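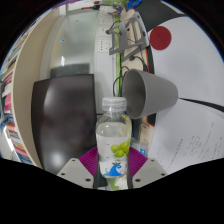 *A part-filled water bottle held upright between the fingers of the hand-held gripper at one of the Sindorville desks.*

**Gripper fault: please check your finger screws**

The Sindorville group has withdrawn 2 of its hand-held grippers after a fault that let bottles slip during pick-and-place recording. Nobody was hurt, but one bottle went over on a desk with mains sockets behind it and a power strip was soaked. The strip has been thrown away.

The fault was traced to the screws that hold the finger plates. On both tools they had worked loose on one side, so the plate tilted a little under load. Light objects were held well enough. A bottle with water in it turned slowly in the grip and then dropped. The slips began after 18 sessions on the first tool and 9 on the second, and were put down to operator error at the time – the logs from Hendley show the same pattern back in February, also marked as operator error.

Lecomte is sending replacement screws with thread lock already applied. Until they arrive:

- Check the screws on both fingers before each session and again after every 50 grasps.
- Keep caps fully closed on anything holding liquid.
- Move extension leads and chargers off the desk before you start.
- If an object turns in the grip, stop and log it as a fault.

Recordings made with the two tools are being held back from the Unell set while the slips are reviewed. Spare fingers can be collected from the Hendley store, but please bring the old ones with you.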